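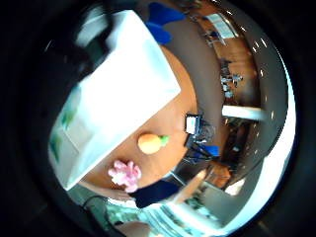 The white box and a couple of the small toys, on the table.

Wednesday was toy day. We have been in the Skedberg apartment for six months, and in that time the small toys have ended up on every flat surface we own. I find them on the windowsill, on the chairs and in the bathroom. So I put the coffee on and started sorting at the table.

I've tried sorting by color and by type before. Both systems lasted less than a week. This time I'm only asking one question, which is whether a toy gets played with on the floor or at the table. Floor toys go back on the low shelf in the bedroom. Table toys go in a box that stays within reach.

The pretend food and the flowers are table toys. So are the soft things that get squeezed while someone is waiting for dinner.
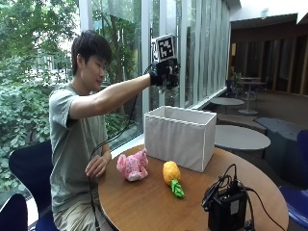 I went back and forth on cardboard or fabric. A fabric box is light and can take a knock, and when it's not in use it folds up and goes behind the door. The trouble is that the sides sag once you stop paying attention, and crumbs get down in the seams. Cardboard holds its shape better, but ours get soft at the corners after one spill. I paid $5 for the last fabric one at Nunard and it has held up fine – the handles went first, and I never used them anyway.

What made the most difference was keeping less in the box. I took out 17 toys and put them in a bag in the hall closet. They'll come back out in September and something else can go in. If it doesn't get missed by then, it goes to the swap shelf at Derkach, near the bus stop.

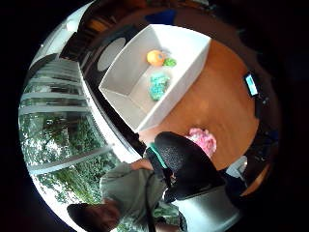
Do you need a lid on a toy box?

Leave it off for anything that gets used every day. Ours had lids at first, and they spent most of their time under the sofa. An open box collects a little dust, so I tip it out and wipe the bottom every couple of weeks. I'd keep lids for the closet, where things get stacked.

Next up is the drawer with the pens and tape – I've been putting that one off.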